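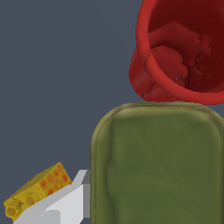
Section 3: Setting Up Your Skivau Drip Watering Kit

Welcome to the part everyone looks forward to! By the end of this section your houseplants should be getting a steady drink on their own, and you can go off and visit your sister for a long weekend without leaving a page of instructions on the refrigerator. Set aside an unhurried morning for it, and read all the way through once before you cut any tubing.

You will need the reservoir, the pump head, the coil of soft tubing, the bag of drippers, a pair of sharp scissors and an old towel.

1. Choose a spot for the reservoir. It should sit lower than your pots, on something level that can hold the weight of a full tank — a sturdy shelf or the floor is fine. Keep it out of direct sun if you can, as warm, bright water grows algae surprisingly fast.

2. Rinse the reservoir with plain water and fill it to the upper line. Tap water is all right for most plants. If yours is very hard, let it run through a filter pitcher first and you'll clean the drippers a good deal less often.

3. Lay the tubing out along the route you want it to take and let it rest for a while. It comes tightly coiled and likes to spring back, so if it's being stubborn, dip the ends in a bowl of warm water and straighten them gently with your fingers.

4. Cut the tubing to length, leaving a little slack at each pot. Cut straight across, please! A slanted end will weep at the joint, and you'll be wondering for days where the puddle is coming from.

5. Push a dripper onto each cut end until it clicks. Set the dripper 2 inches from the stem and press the stake down until it stands up by itself.

6. Connect the main line to the pump head, lower the pump into the water, and plug in the adapter with dry hands.

CAUTION: Never run the pump in an empty reservoir. It relies on the water to keep it cool and can be damaged within minutes.

7. Hold the button down for 3 seconds to start a test run. Watch each dripper in turn. The one farthest from the pump will be the last to wake up, so give it a moment before you start taking things apart.

8. Set your schedule with the dial. We suggest the lowest setting to begin with, even for thirsty plants like ferns and peace lilies. You can always turn it up once you've felt the soil for a few days.

Note: In February, or whenever your rooms are cool and the days are short, most houseplants want far less water. Turn the dial down and let the top of the soil dry out between runs.

If a dripper stays dry, pull it off, rinse it under the faucet and try again. A kink behind a pot is the other usual culprit.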